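Protside Adult Learning Partnership
Progress report to the Umier Fund, second reporting period
Prepared by Hortensia Arboleda, program manager

1. Status

The evening numeracy program ran at the Wustolwood and Londoño sites throughout the period. Both sites opened in January as scheduled. Enrollment at the close of the period was 407 learners, against a grant target of 400. Spending is within budget on every line except room hire, which is covered in section 4.

2. Delivery

Each course runs for nine weeks, with one two-hour session per week starting at 6:30 p.m. During the period, 28 course groups were completed and seven were still in progress at the reporting cutoff. The seven open groups will be counted in the next report, and their learners are included in the enrollment figure but not in the completion figures.

The syllabus was changed in one respect. Percentages and interest now come before fractions of quantities. Tutors at Wustolwood had reported that learners arrived with questions about loan statements and pay slips, and that the original order delayed those topics until week six. The revised order was used in all groups that started after the midpoint of the period. Entry and exit tests were not altered, so results before and after the change can be compared.

Tutors teach from the board for the first part of each session and use printed worksheets for the remainder. The worksheets were revised once to correct errors in unit conversion on sheets 11 and 14.

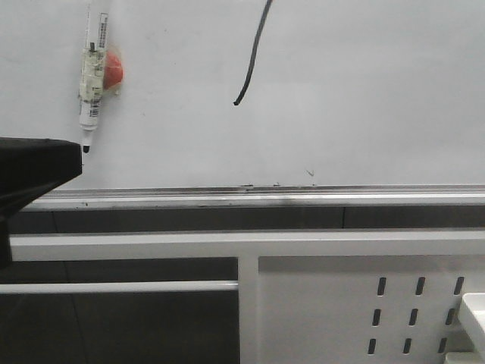
Attendance was recorded at the start and midpoint of each session. A learner is counted as present only if both entries are marked. This is stricter than the method used in the first period, when a single entry was taken, and the two sets of attendance figures should not be placed side by side without adjustment. An adjusted series for the first period is being prepared from the paper registers and will be supplied separately.

3. Assessment

Entry tests were given in week one and exit tests in week nine. Scripts are marked by a tutor who did not teach the group. A sample from each site is then marked a second time. Differences between first and second marking were small at Londoño. At Wustolwood they were larger on the two written-explanation items, where the marking guide allowed partial credit without stating what earned it. The guide has been rewritten and the affected scripts are being marked again. Exit results for Wustolwood are therefore withheld from this report.

Learners who missed the exit test were offered a second sitting. Take-up was low, mainly among shift workers, and an early session at 4:00 p.m. will be tried next period.

4. Budget

Room hire at Londoño exceeded its line after the building's evening rate was raised. The excess was met from the unspent part of the travel line, under the transfer provision in the grant agreement. No additional funds are requested. Printing and classroom consumables are on budget.
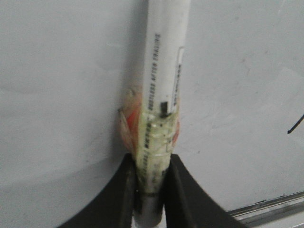
Whiteboard marker, classroom consumables line.

5. Next period

Work planned for the next period is as follows:

Complete the seven open groups and report their results.
Finish re-marking at Wustolwood and release the exit results.
Supply the adjusted attendance series for the first period.
Recruit one further tutor for Londoño, where two groups currently share a tutor.

The room hire agreement at Londoño is due for renewal before the next report. The new rate has been requested in writing and will be forwarded to the Fund on receipt.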